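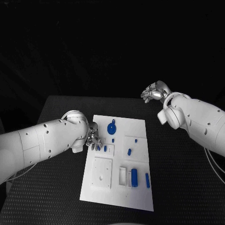 The two-arm assembly cell in the Tuvetik laboratory at Prastbridge returned to regular service on 14 Sep 2021, following a period of scheduled maintenance and a change in the way its task board is mounted and checked. The work was carried out by the laboratory's technical staff under the direction of Rochelle Wojcik, cell supervisor, with Lăcrămioara Moldovan responsible for the hands and their wiring. The cell consists of two white arms, each fitted with a multi-fingered hand, working over a dark tabletop with a pattern of small raised dots. Between them sits the white board on which all assembly trials are run, with its raised plates and slots and its set of blue parts, among them the pulley, the short pegs, the large cylinder and the thin rod. Users who have not visited the cell since June should read the notes that follow before booking time.

Mounting of the board. The board was formerly clamped in a fixed position and squared to the table. Trials run under the Zamora project showed that programs prepared in this way often failed when the board was moved by even a small amount. The board is now placed at a slight angle, and its position is measured at the start of each session. The measuring routine takes 65 seconds and must be completed before either arm is enabled for a trial. Users should not turn the board back by hand. If the routine reports an error, it should be run a second time, and if the error remains the session should be stopped and entered in the log.

Care of the hands. The finger joints were the main reason for the maintenance period. Both hands had reached 400 hours of use, at which point the laboratory's schedule calls for the fingers to be removed, cleaned and inspected. Wear was found in the thumb joint of the left hand, and the joint was replaced. The right hand required cleaning only. After refitting, each finger was closed and opened through its full travel without a load, then tested on the short pegs, which are the hardest parts on the board to grip squarely. The fingertips should be wiped with a dry cloth at the end of every session. Solvents are not to be used - they harm the seals and leave a film on the parts.

Cables. The thin white cables that run down from beneath the arms have been replaced and rerouted. The earlier routing left too little slack when an arm was fully extended, and a connector had worked loose on two occasions in the spring. Each cable now has enough length for the full reach of the arm. Before starting a session, the user should move each arm slowly through its working range and watch the cable on that side for any pull or snag. Tape should not be added. Users who believe a cable needs to be secured at a further point are asked to speak with Ms. Moldovan first.

Parts. A complete spare set of blue parts is stored in the cabinet beside the control desk. The pegs wear faster than the larger pieces, and a worn peg can give a false picture of how well a program is performing. Pegs are to be checked against the gauge before a trial series begins. Those that fail should be placed in the return tray and not put back in the set. Replacement parts are made in the Prastbridge workshop, and requests should be sent through the usual form.

Acceptance trials. Before the cell was released, the staff ran 222 insertion trials over several days, using both hands and all of the pegs. The results met the laboratory's standard for general use. The rod is still being studied. It lies close to the edge of the board, and the approach angle of the right hand needs further adjustment before long unattended runs can be allowed. Until that work is finished, a trained operator must be present whenever the rod is part of a trial.

Bookings. Sessions may again be reserved through the Amero booking page. The standard session is two hours, including the start-up checks and cleaning at the end. Users whose training lapsed during the maintenance period must attend a short refresher with Ms. Wojcik before their first session. Revised copies of the start-up sheet and the maintenance log have been placed at the control desk, and earlier versions should be discarded.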